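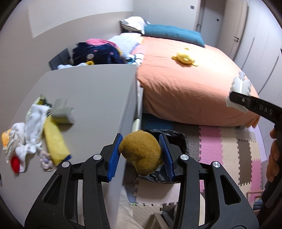
Resoling a pair of welted boots takes a morning of handwork spread over 3 days, and most of that time is spent waiting on cement and leather. At the Tamiru workshop in Atthorpe, the old sole comes off first, then the worn stitching is picked out of the welt. The leather for the new sole is soaked and left overnight to mellow. Small items end up on every flat surface in a trade like this, much as a pale grey table collects a line of fabric pieces and a little knobbly item in muted pink and lavender grey. At Tamiru it is heel lifts, brass nails and offcuts of lining, sorted once a week into old biscuit tins.

The shop opened in December, in what used to be the Nakumness saddlery, and kept the saddler's stitching bench. Its job book reached number 2793 in its second year. Work boots make up the bulk of it, followed by riding boots and dress shoes that have sat in a cupboard since somebody's wedding.

A half sole and heel costs less than a new pair, but the price depends on the welt. If it has been ground down by an earlier repair, it has to be replaced, and that adds 50 dollars and another day. Glued soles are looked at case by case. Some will take a new unit and some have uppers too thin to bother with.

Most of the sole leather comes from the Wutadham tannery, bark tanned and sold by the bend. One bend gives 6 pairs of full soles if the cutting is careful, fewer in the larger sizes. The belly goes to insoles and heel stiffeners.

Drop-off is at the side door on Atthorpe's main street. Laces should be taken out beforehand.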